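Chapter 6
Lids, Seals and Knowing Which Way Round Things Go

I learnt to fit a gasket at a kitchen sink, on a lunch box that had leaked soup into my bag one December, and I got it wrong (the seal was in upside down!). So if you've never put a seal on anything, don't worry, you're in good company. We'll start on a plain table with a few flat grey parts and a rounded, rectangular gasket, and take our time over it.

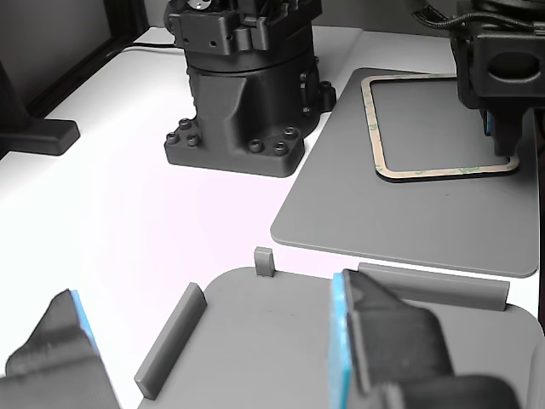
Before you press anything into place, lay the gasket down loosely and look at its corners. Do they sit where the corners of the plate are? Run a finger round the whole strip, slowly, feeling for twists. I like to start at a corner and work along the short side first, though plenty of people begin in the middle of a long side and get on just fine. Don't stretch it to make it reach – it'll creep back later and leave you a gap.

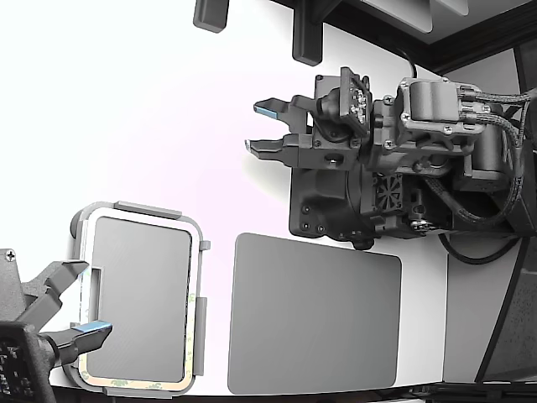
Florin Mocanu wrote to me after the last edition to say that he never starts at a corner, because the rubber bunches up there and he ends up doing the job twice. Try it his way in Exercise 6 and see which you prefer. I've gone back and forth on it myself, usually over a second cup of tea.

Now for the lid. Stand it up before you fit it and look at both faces, because a flat lid with rounded corners can fool you into thinking it'll go on any way round.
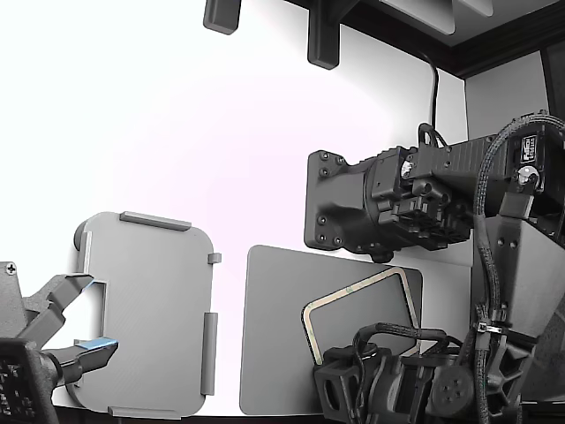 Rails, tabs and notches are your friends at this stage. Find one feature that isn't matched on the opposite side, put a pencil mark beside it, and keep that mark facing you until the lid is down. Then press gently, a bit at a time, working across from one side to the other. The drawings on page 151 give the order I use.

Related chapters
Chapter 5: Clips, Catches and Hinges
Chapter 7: Testing a Seal with Water
Appendix: Rernov Lid Patterns

© Gretis Books | Contact the publisher | Back to top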